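플림브리지 정비 공방 작업 일지
9월 / 차량: 워리어 쿠페 (후륜구동, 직렬 6기통, 강판 차체)
작업 구분: 기화기 분해 점검, 동조 재조정, 냉각 계통 부분 정비
작성: 기관반

1. 입고 당시 상태

본 차량은 플럴브리지 지점에서 이관된 것으로, 이관 서류에는 냉간 시동 불량과 저회전 구간의 부조가 주된 증상으로 기재되어 있다. 주행 거리계는 다섯 자리 방식이어서 실제 누적 거리는 확인할 수 없었다. 차대 번호와 엔진 번호는 등록 서류와 일치하며, 엔진 교체 이력은 없는 것으로 판단한다.

시동은 네 번째 시도에서 걸렸다. 공회전은 안정되지 않았고, 초크를 절반 이상 밀어 넣으면 곧 꺼졌다. 배기에서 연료 냄새가 강하게 났으며 3번 점화 플러그에 검은 그을음이 두껍게 쌓여 있었다. 나머지 플러그는 연한 갈색으로 정상 범위에 든다. 4번 플러그의 간극이 다소 넓어 규정값으로 조정하였다.

압축 압력은 오전 중 난기 상태에서 측정하였다. 최고값은 1번 기통의 148 psi이며, 여섯 기통 모두 최고값 대비 허용 편차 안에 들었다. 이에 따라 밸브와 피스톤 링 쪽은 이번 작업 범위에서 제외하고 연료 계통에 집중하기로 하였다. 이 판단은 우타이 마하웡 주임의 확인을 받았다.

2. 기화기 분해

기화기는 3연 배치이며 앞쪽부터 전, 중, 후로 표기한다. 탈거 전에 링크 길이와 스로틀 축의 위치를 기록해 두었다. 중간 기화기의 링크 볼 조인트는 유격이 커서 손으로 밀어도 흔들렸다. 이전 정비에서 이 유격을 링크 길이로 보정하려 한 흔적이 있다. 로드의 나사산이 한쪽으로 지나치게 빠져 있었고 잠금 너트에는 공구 자국이 여러 겹 남아 있었다.

플로트실을 열어 보니 전방과 후방은 비교적 깨끗하였으나 중간 기화기 바닥에는 갈색 침전물이 굳어 있었다. 플로트 높이도 중간 것만 규정보다 높았다. 니들 밸브 접촉면에는 육안으로 식별되는 단차가 있다. 3번 플러그의 그을음은 이 부분의 과다 공급으로 설명된다. 다만 같은 기화기에서 공급받는 4번 기통에 같은 증상이 뚜렷하지 않은 점은 아직 설명되지 않는다. 4번의 점화 상태가 상대적으로 양호하여 증상이 덜 드러났을 가능성을 우선 고려하되, 단정하지 않는다.

메인 제트의 각인은 전방과 후방이 동일하였으나 중간 것은 각인이 마모되어 판독할 수 없었다. 핀 게이지로 비교한 결과 중간 제트의 구멍이 미세하게 컸다. 과거에 철사 등으로 청소하면서 넓어진 것으로 추정한다. 재사용하지 않고 세 개 모두 새것으로 교체한다.

가속 펌프의 다이어프램은 세 개 모두 경화되어 있었다. 손가락으로 접으면 표면에 실금이 생긴다. 네실레오 수리 키트에 포함된 다이어프램을 사용하였으며, 키트의 개스킷 가운데 하부 몸체용은 볼트 구멍 위치가 맞지 않아 시트재를 직접 재단하였다. 키트 품번은 부품 대장에 기재하였다. 다음 발주 시에는 하부 개스킷의 형상을 먼저 조회할 것.

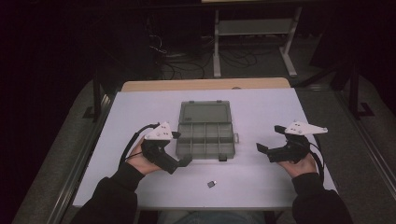
세척은 초음파 세척기로 하였다. 공기 블리드 통로 가운데 하나가 세척 후에도 막혀 있어 세척제에 다시 담근 뒤 압축 공기로 관통시켰다. 관통 여부는 반대편에서 빛을 비추어 확인하였다. 황동 부품과 아연 합금 몸체는 반드시 분리하여 세척한다. 지난 작업에서 두 가지를 함께 넣었다가 몸체 표면이 변색된 일이 있으므로 기관반 전원은 이 절차를 준수하기 바란다.

스로틀 축의 마모는 전방과 중간에서 확인되었다. 부싱 가공을 검토하였으나 공방에 보유한 리머로는 세 몸체의 축심을 충분히 맞추기 어렵다는 결론이 났다. 당장의 공기 유입량은 조정 범위 안에서 흡수할 수 있는 정도이다. 부싱 작업은 동절기 입고 시의 과제로 남긴다.

3. 조립 및 동조

조립은 후방, 중간, 전방 순으로 진행하였다. 흡기 매니폴드 접합면은 정반 위에서 확인하였고, 중간 쪽에 약간의 휨이 있어 연마지로 면을 잡았다. 체결은 안쪽 너트부터 두 단계로 나누어 하였다. 링크 로드는 공장 출고 치수로 되돌리고 볼 조인트 5개를 모두 교체하였다.

동조는 유량계를 사용하여 난기 후 실시하였다. 첫 측정에서 중간 기화기의 유량이 현저히 낮았다. 링크를 분리한 상태에서도 차이가 유지되어 스로틀 판의 안착 불량을 의심하였고, 판 고정 나사를 풀어 중심을 다시 잡자 차이가 크게 줄었다. 이후 공회전 나사만으로 세 기화기를 맞출 수 있었다. 혼합비 나사는 각각 완전히 잠근 위치에서 같은 회전수만큼 풀어 시작점을 통일한 다음 미세 조정하였다.

점화 시기는 규정값보다 늦게 맞추어져 있었다. 진각 장치의 스프링 하나가 원래 것과 다른 규격이었으며, 진각이 시작되는 회전수가 정비 지침서의 곡선과 맞지 않는다. 동일 규격의 스프링을 플럴브리지 지점 재고에서 찾고 있다. 입수 전까지는 고회전 쪽의 진각량을 기준으로 잠정 설정한다. 이 설정에서는 저회전 토크가 다소 부족할 수 있으므로 시운전 담당자는 이를 감안하여 평가해야 한다.

4. 냉각 계통

수온 조절기는 끓는 물이 아닌 온도 조절 수조에서 시험하였다. 개변 시작 온도는 섭씨 81도로, 몸체에 표기된 값과 부합한다. 그대로 재사용하였다. 상부 호스는 안쪽이 갈라져 교체하였고 하부 호스는 상태가 양호하다. 방열기 하단의 이음부에 마른 누수 흔적이 있으나 가압 시험에서 압력 저하는 없었다. 차체 도장에 영향을 주지 않도록 냉각수 보충 시 흡수포를 댈 것.

물 펌프 축의 유격은 허용치 이내이다. 벨트는 폭이 규정보다 좁은 것이 끼워져 있어 풀리 바닥에 닿아 있었다. 올바른 폭의 벨트로 교체한 뒤 충전 경고등이 깜박이던 현상이 없어졌다. 이관 서류에는 이 현상이 기재되어 있지 않았다. 플럴브리지 지점에 통보하여 인수 점검표에 벨트 폭 항목을 추가하도록 요청하였다.

5. 시운전

공방에서 북쪽 순환로를 거쳐 돌아오는 통상 경로로 43킬로미터를 주행하였다. 운전은 마하웡 주임, 기록은 작성자가 하였다. 냉간 시동은 첫 시도에 성공하였고 초크는 출발 후 곧 되돌릴 수 있었다. 저회전 부조는 재현되지 않았다. 2단에서 가속 페달을 급히 밟을 때 짧은 머뭇거림이 한 차례 있었으며, 재시도에서는 나타나지 않았다. 가속 펌프의 분사 시점이 원인일 수 있어 행정 조정을 검토한다.

수온은 언덕 구간에서도 중간 눈금을 넘지 않았다. 유압은 난기 후 공회전에서 낮은 편이나 지침서의 하한보다는 위에 있다. 주행 후 3번 플러그를 다시 빼어 보니 새로 쌓인 그을음은 없었다. 변속기는 3단에서 2단으로 내릴 때 걸림이 있다. 본 작업의 범위 밖이므로 의뢰인에게 별도로 고지한다.

6. 미결 사항

진각 스프링: 플럴브리지 지점 회신 대기. 도착하면 분배기를 탈거하여 교체하고 진각 곡선을 다시 측정한다.
스로틀 축 부싱: 동절기 입고 시 재검토. 외주 가공 견적을 먼저 받는다.
가속 펌프 행정: 다음 시운전 전에 세 기화기의 분사량을 비교한다.
2단 싱크로: 의뢰인의 결정에 따른다. 변속기 오일 교환만 우선 권고하였다.
연료 탱크: 침전물의 출처로 의심되나 아직 열어 보지 않았다. 임시로 투명 필터를 장착하였으며, 다음 점검 때 필터 내부를 확인하여 탱크 탈거 여부를 정한다.

탈거한 제트와 니들 밸브는 기화기별로 봉투에 나누어 본 일지의 사본과 함께 보관한다. 의뢰인이 반환을 요청할 수 있으므로 출고 전까지 폐기하지 말 것.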